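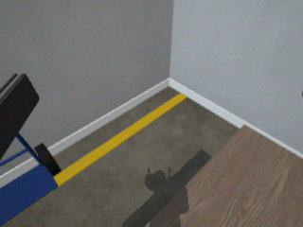 Fini le deuxième tome de Prarer hier soir, un peu après minuit. Je note mes impressions maintenant, parce que pour le premier j'avais attendu trois semaines et il ne m'en restait presque rien.

Le livre reprend là où l'autre s'arrêtait. La narratrice a quitté Brondville par les égouts et se retrouve à Floken, une ville construite sur les piles d'un ancien barrage, où vivent 2 000 habitants. Pas un de plus : c'est la loi. Quand un enfant naît, quelqu'un doit partir, et c'est un tirage au sort qui décide. Elle arrive sans papiers, donc en trop, et une famille la cache dans un grenier à grain pendant tout l'hiver.

J'ai beaucoup aimé cette partie. Il ne s'y passe pas grand-chose – elle écoute les bruits de la maison, elle apprend à reconnaître les pas dans l'escalier, elle recoud des sacs. L'auteur prend son temps et on finit par connaître le grenier mieux que la ville. J'ai lu ces chapitres dans le train, deux matins de suite, et j'ai failli rater ma gare.

Ensuite ça se gâte un peu. À la page 263, on apprend que le tirage est truqué par la maison Manninen, celle qui fournissait déjà les filtres à eau dans le premier tome. Je l'avais deviné bien avant, et je ne crois pas être spécialement douée pour ça. La narratrice, elle, met encore deux chapitres à comprendre alors qu'elle a le registre sous les yeux. C'est agaçant, surtout après l'avoir vue si attentive dans le grenier.

La fuite par les vannes est bien racontée, mais trop courte. Et le garçon du bac, qui avait une vraie place au début, disparaît sans qu'on sache s'il est resté ou s'il s'est noyé. Peut-être pour le troisième. Je n'aime pas trop quand on me fait attendre de cette façon.

Recopié une phrase dans le carnet vert, celle sur la cloche qu'on sonne une fois pour l'arrivée et une fois pour le départ, et que personne n'arrive à distinguer.

La traduction m'a semblé moins soignée que la précédente. Il y a des « en fait » partout dans les dialogues, et une rue qui change de nom entre deux scènes. J'ai vérifié, ce n'est pas moi.

Je le rends à la bibliothèque en juin avec les autres. Le troisième tome est déjà réservé, il y a deux personnes avant moi. En attendant je vais reprendre le recueil de nouvelles que j'ai laissé en plan cet hiver, le marque-page est resté à la quatrième.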